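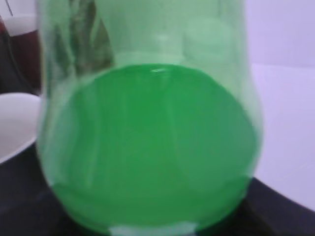 Home Products Perception Planning Downloads Support Contact

Varkier 2
Perception software for transparent containers

Varkier 2 is a software package for robot arms which work with laboratory glass. It takes the color picture from a small camera at the wrist and gives back the outline of the vessel, the position of the liquid surface and an estimate of the fill. The results go to your motion planner as ordinary messages. The package is developed and maintained by Drornine.

Most perception tools expect that an object has a surface which the camera can measure. With a clear flask the depth sensor often measures the wall behind it, or gives no value at all. The liquid can bring a second difficulty: the curved glass bends everything behind it, and a bowl or a bottle standing nearby may appear inside the vessel as a dark stripe. Varkier 2 is trained for such pictures. It does not use the depth channel, and it can run with a camera that has none.

What the software does

Vessel outline. The glass edge is found from the thin light rims at the left and right side of the vessel. The outline is given as a closed curve in the camera picture. If the vessel is larger than the picture, the outline is marked as open on the sides where it leaves the picture, and the fill estimate continues to work with the part which is visible.

Liquid surface. When the camera looks from slightly above, the surface of the liquid appears as an oval. Varkier fits the full oval and reports its front and its rear rim separately. This is important for pouring. Older methods follow only one line, and they jump from the front rim to the rear rim when the wrist tilts.

Reflections. A small bright point on the rim of the liquid is usual under laboratory lamps. It is treated as useful information if it stays on the rim during the motion of the wrist, and it is ignored if it moves over the glass. Dark reflections in the empty upper part of the flask are put in a separate mask. You can show this mask in the viewer when you want to understand a wrong result.

Fill estimate. For a vessel from the library the estimate is given in milliliters. The library contains 264 vessel shapes: beakers, round and conical flasks, cylinders and some bottles. For an unknown vessel the estimate is given as a part of the visible height, and the message says clearly that it is not a volume.

Close range. The camera at the wrist comes very near to the glass before a grasp, and the picture becomes soft. The model was trained with a large quantity of slightly unsharp pictures, so there is no need to move the arm back for a sharp view.

Connection with planning and control

Varkier does not move the robot. It publishes its results, and your controller decides. For many users the simplest way is the Romley module, our planner for pouring and carrying, which is sold separately. Romley reads the two rims of the liquid and limits the tilt of the wrist during transport. It can also stop a pour when the requested level is reached. If you have a planner of your own, you need only to subscribe to three messages: vessel, surface and confidence.

Each result has a confidence value between zero and one. We recommend to set a lower limit and to let the arm wait when the value is under the limit. The standard setting is careful, and with it the arm will sometimes wait where a person would continue. You can change it for each vessel in the settings file — please do this first with water.

A note about time. The result always belongs to the moment when the picture was taken, and the time stamp is kept in all messages. If the clock of the camera computer and the clock of the robot controller are different, the oval will seem to follow the wrist with a delay. Most of the support questions we receive in the first week have this cause. The tool "clockcheck" is included in the package and shows the difference on the screen.

Colored and clear liquids

Strongly colored liquids, for example a saturated green, give the best results. The border between the liquid and the empty glass above is then sharp, even when the empty glass takes a pale tint of the same color. Milky bands near the curved wall are part of the normal view and do not divide the liquid in two regions, as could happen in the first version.

Colorless liquids are supported, with a lower accuracy. Here the background is important. A plain white wall at one side and a dark tabletop under the vessel is a good arrangement, and it is the one we use in our own tests. Two liquid layers in one vessel are not supported in this version. Foam is reported as liquid.

Recorded data and the viewer

The viewer opens recorded runs and lets you go through them picture by picture. Outline, oval and reflection mask can be switched on and off one by one. You can correct an outline by hand and save it as a training sample. With 38 corrected samples the model can be adapted to a new vessel on a normal workstation, and the adaptation is started from the same window.

Together with the license you receive a reference set of 823 labeled pictures from the wrist camera. It is intended for checking your installation: run the command "varkier verify" and compare the table with the one in the manual. Small differences in the last digit are normal between graphics cards.

System requirements

Operating system: 64-bit Linux
Camera: color, fixed focus or with focus locked, mounted at wrist or gripper
Calibration: intrinsic calibration and hand-eye calibration, both made before the first use
Graphics card: recommended, not obligatory
Interfaces: C++ and Python
Network: not needed after activation

Automatic exposure should be switched off. When the flask fills most of the picture, automatic exposure follows the color of the liquid, and the empty glass above it becomes too bright.

Changes from version 1

The surface is now a full oval and no longer a line. The reflection mask is new. The message "level" was removed and replaced by "surface"; programs written for version 1 need a small change, described in the second chapter of the manual. Vessel files from version 1 can be read without conversion.

License and delivery

One license is valid for one robot cell, with any number of cameras in this cell. The software is delivered as a download with a manual in English and Turkish. Updates within version 2 are without charge. Universities can ask for a teaching license, which has all functions but does not include help by telephone.

In Turkey the package is also available from Altıntaş, together with installation and hand-eye calibration at your place.

Technical questions: Perihan Kaplan, perception group
Orders and trial licenses: Tarık Polat, sales

For a trial license, please write which robot controller and which camera you use, and add two or three pictures of your vessels under your own lamps. We try them with the standard model and send you the results with the offer.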